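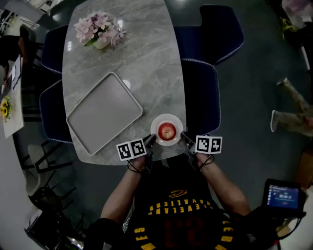 Notebook no. 15, page 3

Plilleck fingers against Jidik fingers

Most of September went on the hand-held grippers, so this entry is long on fingers and short on everything else. The question was simple enough. We have two sets of fingers that fit the same black body, one from Plilleck and one from Jidik, and I wanted to know which to keep on for table work: trays, saucers, fruit, small crockery.

The test task is moving a saucer with an apple on it. It sounds trivial and it is awkward. The saucer is low, the rim gives the fingers very little to hold, and the apple is free to roll as soon as one side rises before the other. A gripper in each hand, fingers either side of the apple, then lift, carry to the tray, set down. If the apple leaves the saucer the run is a fail. If a finger touches the apple it is a pass with a note.

The Plilleck fingers are stiff and have a flat pad. On the saucer they are precise, and you can feel the contact through the handle, but they forgive very little. Come in a few degrees off level and the pad meets the rim at one corner, the saucer pivots, and off goes the apple. The Jidik fingers bend along their length and wrap slightly. They go on more easily and they hold the saucer at angles where the others let go. The price is a lag between squeezing and gripping. My first runs with them were all too quick on the lift.

Vlasta Babić did the same runs without having read my notes, and preferred the stiff pair. Her view is that a soft finger hides a bad approach and that you pay for it later, when the recording is replayed on an arm that has no wrist to correct with. I think she is right about replay and wrong about the saucer. We have agreed to keep both sets and write the finger type in the log, a column which should have been there from the start.

On tracking: each gripper carries a board with two square codes. I had used single-code boards before and lost the pose whenever my forearm crossed the view. With two codes there is usually one left to work from. The overhead view helps, although a glossy floor and a patterned table top are not what I would choose for a background. I checked for false detections in the marbling and found none, over 1,410 stills taken out of the recordings.

The controller is the part I have changed my mind about. We ran Cervantes until Thursday, then switched to Wutora on the same cables. Cervantes has the better file handling. Wutora puts the timer where you can see it at a glance, and with both hands occupied that matters more than I expected. Its column of icons is too small to hit with a knuckle, so stopping a run still means putting one gripper down. A foot pedal is on the list.

Cables remain a nuisance. They loop round the forearms, and on a long reach the loop tightens and pulls the handle back. A longer cable snags on the chairs. I tried a clip at the elbow, which worked until I sat down.

Settings, for anyone repeating this: finger opening limited to 6 cm, tray turned slightly to the table rather than square to it, saucer near the operator's edge. Start each run with the fingers open and clear of the saucer. Zero the opening again after every finger swap. I forgot twice and had to throw both sets of runs away.

Next entry will be the tray on its own, empty first and then with the saucer already in it.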